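Grippers & Tracking > Set-Up Guides

Search this manual Go

Fallonitz Wrist Tracking Set-Up Guide
Section 4: Bare-Hand Reference Takes

Before you compare grippers, record the same task with bare hands. The Seltix and Ekano grippers are both scored against these takes. 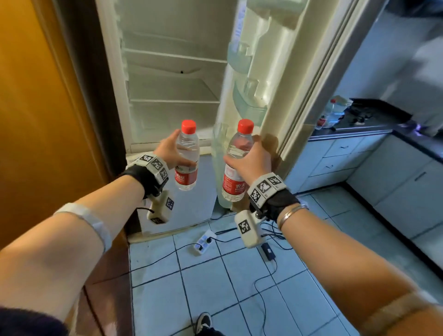 Pick a task that uses both hands and has a clear start and finish. We use two full water bottles and a refrigerator. A filled bottle is heavy enough to show a weak grip, and the shelves and door bins give you targets at different heights.

4.1 Fitting the wrist mounts

1. Put a fabric brace on each wrist. The fingers and thumb must move freely.
2. Fasten the white mount to the brace so the marker block sits on top, near the back of the hand.
3. Let the white box hang below the wrist on its cord. Check that the markers on it face outward.
4. Bend each wrist all the way up and down. If the mount slides, tighten the brace and start again from step 2.

NOTE: Left and right mounts are not interchangeable. The marker layouts are different and the software will swap your hands if you mix them up.

4.2 Preparing the space

1. Clear the shelves you plan to use.
2. Open the refrigerator door fully before you start recording.
3. Run power and data cables away from where you will stand.
4. Look for direct sun on the working area. Strong light can wash out the markers. Close a blind or move the task.

CAUTION: The boxes swing when you reach. Keep them clear of the door bins and shelf edges.

CAUTION: Keep bottle caps tight. Do not handle liquids over a live power strip during gripper runs.

4.3 Recording

1. Start the Escobedo controller and wait for both hands to show as tracked.
2. Hold one bottle in each hand in front of the open door for 2 seconds.
3. Place the bottles one at a time, left hand first.
4. Stop the take with both hands still in view of the head camera.
5. Record 4 good takes, then repeat the task with each gripper.

If the controller shows error 703, it has lost a marker block. Discard the take. Wipe the markers with a dry cloth and repeat steps 1 to 4.

NOTE: Use the same bottles for every gripper. A different cap or label changes how the fingers slip.

Page updated November 1, 2024

Comments (3)

gripbench: Kept getting 703 on the right side only. Sleeve was covering the block. Rolled it up and it went away.

mlk_lab: Can we use cans instead? The Ekano fingers don't close small enough for our bottle necks.

gripbench: @mlk_lab we did cans in October, fine as long as you redo the bare-hand takes with them too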